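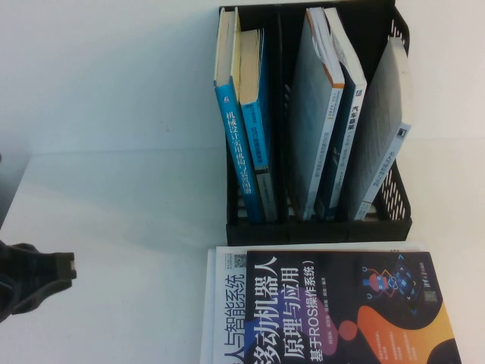 Books on edge in a desktop file organizer.

Computer Desk Tips, Tested and Mostly Doubted
By Ultan Ó Néill

I have worked from a desk in the back bedroom in Gunstead long enough to have tried most of the advice that gets passed around about keeping a computer, and the furniture under it, in good order. A lot of it comes from people selling little plastic parts. What follows is the stuff I still do, plus the stuff I gave up on.

Cables

Every tips page starts with cable ties. I used them for years and I think they are a bad idea on any desk that changes. You bundle fourteen wires together on Sunday, it looks wonderful, and the next week you need to swap one charger and out come the scissors. Sooner or later you nick a cord. Hook-and-loop strips cost a little more and come off again. I cut mine from a roll and keep the spare lengths in the top drawer.

Label both ends of anything that goes into a power strip. Masking tape folded over into a flag works fine. I bought a label maker once and the labels curled off behind the radiator before spring.

The under-desk tray is worth having if your strip is now on the floor, where the mop gets it. I fitted the Trirkix tray. The screws that come with it were too long for my desktop, so measure before you drill. Mine is 24 mm thick and I stopped just in time. Use shorter screws from the hardware store and don't lean on the drill.

Keyboard cleaning

Shut the machine down, unplug the keyboard, turn it over and tap it. Crumbs come out. I do this once a month and it takes care of nearly everything.

Cleaning slime, the stretchy colored kind, I don't trust at all. It picks up dust beautifully in the videos. In my warm little room a piece of it stayed behind under the space bar and I spent an evening with a toothpick getting it out. The woman at the Mets counter in Lultcombe told me they sell a lot of it. I'm sure they do.

For greasy keycaps, take a photo of the layout first, pull the caps and soak them in warm water with a drop of dish soap. Then leave them on a towel overnight. Two or three hours is not enough, whatever you read, as water sits up inside the stems. Don't try this with a laptop. The little clips under laptop keys are fragile and you will lose one in the carpet.

Screens

Dry microfiber first. If there's still a mark, dampen the cloth with plain water and wipe again. Spray goes on the cloth and never on the screen, where it runs down and gets in under the bottom edge. I see vinegar recommended a lot and I won't use it on a coated screen. Maybe it's harmless. I have one monitor and I'm not going to find out on that.

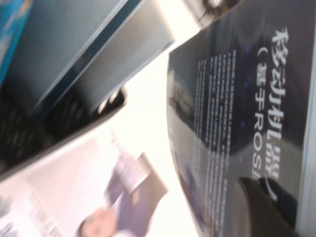 移动机器人 ("mobile robot"), with a line about ROS beside the heading.

Dust inside the case

Canned air is fine, but hold the fan blades still with a pencil while you blow, and take the computer outside to do it. Doing it indoors just moves the dust to the bookshelf. I've read that you must do this every 28 days. Who came up with that? I look in through the side panel in November, when the heating goes on, and again when it goes off. If you have a dog you may need to look more often.

Leave the vacuum cleaner in the closet. People argue about static and I can't settle that for you, but a hose nozzle knocks loose connectors off very easily, and that part I know from my own case.

Heat and where to put things

Don't push the tower tight against a wall or into one of those closed desk cabinets. If the cabinet has a back panel, take it off – it's usually held on by tacks. Cooling pads for laptops I'm lukewarm on. Mine was loud, and two bottle corks under the back edge seemed to do the same job. I have not measured it properly, so take that for what it is.

Wrist rests

Skip the gel ones with a fabric cover. The cover goes gray and can't be washed. A rolled hand towel can be thrown in with the laundry. If your wrists hurt, lower the chair or the desk until you're comfortable, and if they go on hurting ask a doctor and not a web page.

Backups, as a household chore

I treat this like taking out the trash. I have 2 external drives. One is plugged in, the other is in the kitchen cupboard behind the flour, and I swap them when I do the bills. I was told this was old-fashioned and that the cloud would do it all for me. Perhaps so. I'd still open a file off your backup now and then to check it's readable. I once had a folder of 1000 photos that had been "backed up" for ages and every one was an empty file with the right name.

Write the date of each swap on a piece of tape stuck to the drive. Pencil, so you can rub it out.

Things I tried and dropped

Coffee filters as screen wipes. They leave fluff.

Rice for a wet phone or mouse. I did it with a mouse and got rice dust in the wheel. Open it, if it opens, and let air do the work.

Foil tape on the desk to "ground" it. I have no idea what this was meant to do.

Dryer sheets on the monitor to keep dust off. They left a film that took three goes with a damp cloth to shift, and the dust was back by the weekend.

Binder clips on the desk edge to hold cable ends. These I've kept, to be fair, though they scratch soft wood unless you put a bit of felt under the jaw.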